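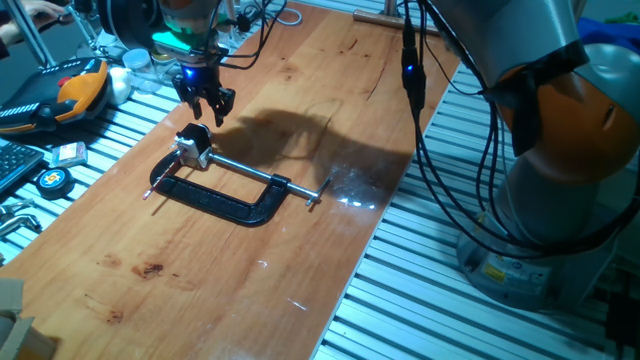

Zweiter Arm, neue Tischplatte und eine lange Liste: Was wir bis Mai anschaffen wollen

Oktober 2022

Seit Montagabend steht der Haushaltsplan für die Werkstatt, und weil mich auf dem Flur schon wieder drei Leute gefragt haben, ob wir uns jetzt »noch so einen Roboter« kaufen, schreibe ich es lieber gleich für alle auf. Kurze Antwort: ja, aber später als gedacht, und vorher kommt eine Menge Kleinkram, an den ich im Frühjahr leider überhaupt nicht gedacht hatte.

Zur Erinnerung für alle, die neu dabei sind: Wir bei Erkik bauen Vorrichtungen und Kleinserien, und seit letztem Jahr läuft bei uns in der hinteren Halle die Greifzelle, an der wir das Bestücken und Umlegen von Werkstücken und Werkzeug ausprobieren. Schraubzwingen zum Beispiel. Wer einmal versucht hat, einem Zweifingergreifer beizubringen, eine gusseiserne Zwinge vernünftig anzufassen, die flach auf der Platte liegt, der weiß, womit ich meine Vormittage verbringe. Der Bügel ist schwer, die Spindel ist dünn, der Knebel rutscht in seiner Bohrung hin und her, und der Schwerpunkt sitzt nie da, wo man ihn gern hätte. Ich mag die Aufgabe trotzdem sehr!

Nun zum Geld. Im Antrag standen ursprünglich nur der Arm und der Greifer, dazu eine pauschale Zeile »Zubehör«, die ich mir ehrlich gesagt aus den Fingern gesogen hatte. Yoga Simanjuntak aus dem Einkauf hat mir diese Zeile zurückgegeben, mit einem großen Fragezeichen daneben, und sie hatte recht. Wir haben uns dann zwei Nachmittage zusammengesetzt und alles durchgesprochen, was an der ersten Zelle nachträglich bezahlt werden musste. Das war ziemlich ernüchternd. Kabelführungen, Adapterflansche, ein zweiter Satz Greiferfinger, Profilschienen, Nutensteine (Nutensteine! man glaubt nicht, wie viele davon verschwinden), dazu die Schulung und die Stunden, in denen jemand von außen kommen musste.

Herausgekommen ist eine Liste mit 48 Posten. Davon waren 17 im alten Antrag gar nicht enthalten, auch nicht versteckt in irgendeiner Pauschale. Die teuersten sind natürlich die, die man sowieso kennt, aber in der Summe machen die vielen kleinen einen Betrag aus, den ich der Geschäftsführung nicht gern nachträglich erklärt hätte.

Drei Angebote, zwei davon brauchbar

Für den zweiten Arm haben wir bei Irgate, Govindasamy und Mornora angefragt. Mornora hat zwar am schnellsten geantwortet, konnte aber keinen Liefertermin nennen, und »voraussichtlich im kommenden Jahr« ist für eine Planung einfach zu wenig. Bleiben die anderen beiden.

Irgate bietet ein Komplettpaket an, also Arm, Steuerung, Handbediengerät, Inbetriebnahme und zwei Schulungstage. Klingt bequem und ist es vermutlich auch. Der Haken steckt im Wartungsvertrag, den man im ersten Jahr mitnehmen muss und der uns im zweiten Jahr dann richtig Geld kostet, wenn wir nicht rechtzeitig kündigen. Govindasamy liefert nur die Hardware und überlässt uns den Rest. Das ist in der Anschaffung billiger, dafür muss bei uns jemand die Einrichtung machen. Dieser Jemand bin im Zweifel ich, und ich habe in der Zeit dann eben keine Zwingen zu greifen.

Beim Bauchgefühl liege ich bei Govindasamy, beim Rechnen lag Irgate nach Yogas Tabelle knapp vorn. Wir haben deshalb beide gebeten, ihr Angebot noch einmal nach Posten aufzuschlüsseln. Die Lieferzeit ist übrigens bei beiden ähnlich unerfreulich: Govindasamy nennt 38 Wochen für die Steuerung, der Arm selbst wäre früher da. Ein Arm ohne Steuerung ist allerdings ein recht teurer Garderobenständer.

Was das für den Zeitplan heißt: Bis Mai wollen wir alles beisammenhaben, was wir selbst vorbereiten können, also Untergestell, Stromanschluss, Druckluft, Schutzbereich und Platte. Dann kann die Lieferung kommen, wann sie will, und wir verlieren nicht noch einmal Wochen, nur weil irgendwo eine Steckdose auf der falschen Seite sitzt. (So geschehen bei der ersten Zelle. Ich sage nicht, wer den Plan gezeichnet hatte. Ich war es.)

Die Platte bleibt aus Holz

Darüber gab es die längste Diskussion, was mich selbst überrascht hat. Unsere jetzige Arbeitsfläche ist eine Holzplatte, die auf den Aluprofilen aufliegt. Sie hat ein paar dunkle Flecken und sieht inzwischen nach Arbeit aus, aber sie tut, was sie soll. Im Raum stand eine beschichtete Stahlplatte mit Bohrraster, schön präzise und schön teuer. Ich hätte sie genommen, keine Frage. Aber wenn der Greifer beim Ausprobieren mal zu tief kommt, ist mir eine Delle im Holz lieber als ein verbogener Finger, und eine neue Holzplatte ist an einem Nachmittag zugesägt.

Für Holz haben wir jetzt 300 Euro eingeplant, Zuschnitt und eine Reserveplatte eingeschlossen. Das Bohrraster kommt vielleicht im übernächsten Jahr, wenn wir wirklich wiederholgenau auflegen müssen. Ein Punkt, der mir noch wichtig war: Das Licht. Bei bestimmtem Einfall spiegelt die Oberfläche, und gerade neben blankem Metall wird das lästig, sobald man mit Bildverarbeitung anfangen will. Matte Lackierung steht deshalb ausdrücklich in der Bestellung. Kostet kaum mehr und erspart mir hoffentlich ein paar graue Haare.

Ablage, Kabel und anderes Unspektakuläres

Jetzt kommt der Teil, bei dem im Termin alle aufs Handy geschaut haben, der mir aber am Herzen liegt. Neben der Platte liegt bei uns alles, was man im Laufe eines Tages so braucht: Handbediengerät, Tastatur, Maßband, Schlüssel, Döschen. Das liegt da, weil es gebraucht wird, und es wird nie einen besseren Platz dafür geben, wenn wir keinen bauen. Also ist eine seitliche Ablage mit Rand eingeplant, dazu eine Halterung für das Bediengerät, bei der man den roten Knopf blind erreicht.

Und dann die Kabel. Wer sich mal neben den Arm gestellt hat, kennt die schwarzen Bündel, die daran herunterhängen. Jede neue Bewegung muss ich im Kopf auch für die Kabel mitplanen, und das kostet mehr Zeit, als irgendein Angebot je ausweisen wird. Für die zweite Zelle kommen Führungen von Anfang an mit, für die erste rüsten wir nach, sobald das Material da ist. Ich hätte gern beides sofort gehabt – aber irgendwo musste gestrichen werden.

Gestrichen haben wir außerdem den Werkzeugwechsler (schade!), den zweiten Bildschirm und vorerst den Rollwagen. Der Werkzeugwechsler steht auf der Wunschliste ganz oben und wird neu beantragt, wenn die zweite Zelle ein halbes Jahr gelaufen ist. Bis dahin schrauben wir die Finger von Hand um.

Wie es weitergeht

Die aufgeschlüsselten Angebote sollen in den nächsten Wochen kommen, danach wird entschieden. Wer für die Zelle noch etwas braucht, das auf der Liste fehlt, meldet sich bitte bei Yoga oder bei mir, und zwar mit Artikelnummer und Preis. »So ein Ding wie neulich« kann sie nicht bestellen, das haben wir probiert.

Wer Lust hat, beim Aufbau des Untergestells mitzumachen, darf sich ebenfalls gern melden. Es wird viel gesägt, viel ausgerichtet und vermutlich ein bisschen geflucht. Die alte Zelle läuft währenddessen weiter, ich bin also meistens sowieso hinten und freue mich über Besuch. Und falls jemand die fehlenden Nutensteine in der Schublade hat: Größe 8, bitte zurück ins rote Fach.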